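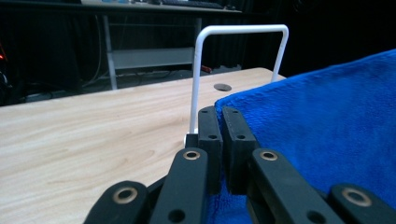 How to fold and store microfiber towels so they stay soft

Microfiber towels are cheap and they last long, but many people keep them in a heap under the sink. After some months they are flat, full of lint and they leave lines on the glass. In this tutorial I explain how I fold mine and how I keep them in a small rack. You need only a table and a little patience.

What you need

A clean table or counter
Your microfiber towels, washed and fully dry
A small metal rack with a simple U shape, or any holder with open sides
A soft brush for lint

I bought my rack in the Cokia shop and it cost less than one pack of towels. The brand has no importance. Look only that the metal has no sharp points, as the small loops of the cloth catch very easily.

Step 1. Wash them apart from cotton

Cotton gives lint, and microfiber takes it. I wash the towels alone, in warm water, with a small spoon of liquid detergent. Please do not use fabric softener. It covers the fibers and then the towel pushes the water around and does not drink it. If somebody in the house already used softener, wash the towels 2 times without it and they usually come back.

Step 2. Check that they are dry

Touch the hem, not the middle. The hem is thicker and it dries last. If it feels cool, leave the towel on the line one hour more.

Step 3. Brush and lay flat

Put the towel on the table and pass the brush one time in each direction. Pull the corners gently. Don't iron it – the heat can melt the fibers.

Step 4. Fold in three, then in half

Bring the left third to the center and cover it with the right third. Now you have a long strip. Fold this strip in half, and in half again if the towel is big. Press with the open hand to push the air out, but do not press hard. For thick towels I stop after the first half, otherwise the stack becomes too high and it opens by itself.

Step 5. Put them in the rack

Stand the towels on their side, with the fold up, so you can take one and the others stay in place. My rack holds up to 3 thick towels. More than this is possible but then the cloth is squeezed and it loses its softness.

If you prefer to keep them lying flat, put the newest washed towel at the bottom of the stack. In this way all of them are used equally.

Which color for which work

I keep blue for glass and mirrors, yellow for the kitchen and gray for the floor. You can choose other colors, but write it on a paper inside the cabinet door. A towel that cleaned the oven should never touch a window again.

How often to change the place

In May I empty the cabinet, wipe the shelf and wash also the towels which were not used. Dust goes into them even when the door is closed.

Last updated: April 23, 2021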